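The marsh plan, again

2019-01-25

I read the whole thing this time. I want that on the record before I start complaining, because the last time I wrote about the Hurkville marsh I got three emails telling me I couldn't have read the plan, and two of them were right.

The plan, if you haven't been following, is to take the old borrow pit and the flats behind the rail spur and turn them back into tidal marsh. They dug that pit when I was in grade school. My father used to drive us past it on the way to Skellville and say "that was all ducks," which was his way of giving a nature talk. So I am not against marsh. I would like more of it. I am against being told I have more of it when what I have is a fence, a sign and some plugs of cordgrass that will be dead by the second winter.

The paper they mailed out says 811 acres will be "restored, enhanced or preserved." Go through the tables at the back and try to find out how many acres go with each verb. I had to add it up from four different maps, and two of the maps overlap. As near as I can tell, most of it is "preserved," meaning it's marsh already and they promise to leave it alone. Fine, but it was already protected. Leaving it alone was the law. I don't get credit at home for not burning down the garage.

Ourania Economou, who runs the plan for the port district, came to the library to take questions. She was patient, I'll give her that. I asked about the verbs. She said the categories were standard and that the acreage split would be "refined at the design stage." I asked when the design stage was. She said it depended on the permits. I asked what the permits depended on, and I think you can guess, it was the design.

Somebody behind me laughed, and I felt bad for her for a minute. She didn't write the categories. But she's the one at the front of the room and I'm the one paying the assessment.

Now the grass. The plan calls for 3000 plugs along the inner channel in the first season. Ruairí Moynihan, who has been pulling eel traps off that bank for longer than there's been a port district, thinks the channel is too steep and the first big wake will take them out. The consultant's report has a paragraph on wave energy that says conditions are "generally favorable." I looked for the measurements behind it. There's a gauge, one, and it sat on the north side, behind the breakwater. If I wanted to measure how windy my street was I wouldn't do it from inside the closet.

I asked for the gauge data anyway. It came as a scanned printout, sideways, 1766 lines of it, no units on the columns. I've been typing it into a spreadsheet at night and I'm a third of the way through. So far it's boring. I'd rather tell you that now than pretend I've found something.

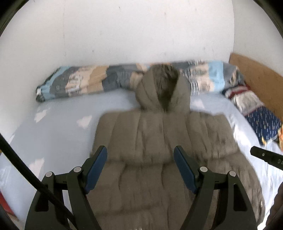
Then there's the soil. The flats were filled with whatever came out of the turning basin, and for years after that with whatever came off the back of people's trucks. The plan proposes to scrape two feet off the top, cap the worst spots with clean sand and let the tide in. Gladys Shirima taught chemistry at the high school and she went through the soil appendix with a pencil. Her question was simple enough: the borings are clustered along the access road, so what's under the part you can't drive to? The written answer came back that the sampling was "representative of site conditions." It's representative of the road.

I'm not saying it's poison back there. Maybe it's gravel and old bricks. I'm saying they don't know, and they've written it up in a tone of voice that suggests they do.

The tone is what gets me, if I'm being fair about why I keep writing these posts. Every page has it. The marsh "will provide" habitat. Herons "will return." There are herons there now! I saw one standing in the ditch by the pump house last March looking perfectly at home, next to a tire. I'd trust the plan a lot more if it said "we hope" once or twice, or had one page on what they'll do if the grass doesn't take. There's a section called Adaptive Management and I turned to it with real interest. It is half a page long. It says that results will be monitored and that management will be adapted.

Monitored for how long, by the way? Five years. I called Adelino Caldeira, who worked on the marsh job down at Kourkoulas Point before he retired, and asked him what theirs looked like at year five. He said it looked terrific. He said at year nine it looked like a mudflat with a nice bench. The money for watching it had run out by then, so officially it's still a success. You can find it listed as one in the Hurkville plan, under "comparable projects," with a photo from year four.

In fairness, Adelino also said the crabs came back and never left, mud or no mud, and that he'd do the job over again if they asked him. I left that out of my first draft and then put it back.

Who pays is the other part. The port district covers the digging. The replanting and upkeep go to the town after the fifth year, under an agreement I've only seen in summary. Part of the first chunk comes from Voltik, the battery outfit that wants the dry end of the spur for a warehouse. Voltik gets to count the marsh against the wetland it's going to pave. So there's marsh going in on one side of the tracks and marsh coming out on the other, and the plan only measures one side. I asked for the net number. I've asked twice. The second time I got a link to the first brochure.

Evdokia Mitsotakis-Vlachou wrote a long comment under my last post, and it deserves better than the one-line reply I gave it. Her point was that people like me pick at every plan until it dies, and the pit stays a pit, and the ones who wanted it to stay a pit never had to lift a finger. I've thought about that on and off for weeks. She's right that it happens. It happened with the bike path, and I picked at that one too. I'd like to think there's a difference between wanting a thing dead and wanting it done properly, but I can see how from her porch it might look the same.

So for Evdokia, and for anybody else who thinks I only know how to say no, these are the things that would get me to sign the support letter. Put a gauge on the south side for one winter. Drill where the trucks can't go, even if a couple of people have to walk in with a hand auger. Break out the acres by verb, in one table. Print the net number with Voltik's piece included. And put enough money aside to keep watching past year five, in the town's name, where it can't be spent on the boat ramp.

None of that seems crazy to me. The south gauge is a pipe and a logger. I looked up what the school paid for theirs and it was less than the port district spent on the brochure, which had a foldout.

I sent the list in as a formal comment. The confirmation email says I am comment number 3234, and that surprised me, considering there were maybe two dozen of us at the library. Either this town is a lot more worked up about cordgrass than I thought or they don't start at one. I've written back to ask.

The comment period is still open, and the form is on the port district's site under "Projects," then "Waterfront," then a second "Projects." It times out if you take too long, so write your comment somewhere else first and paste it in. The full plan is at the library desk if you'd rather have paper — ask for the appendices too, they keep them in a separate box. I'll post the spreadsheet when I've finished typing it, sideways columns and all, and if someone who knows tide gauges can tell me whether column six is feet or meters I'd be grateful.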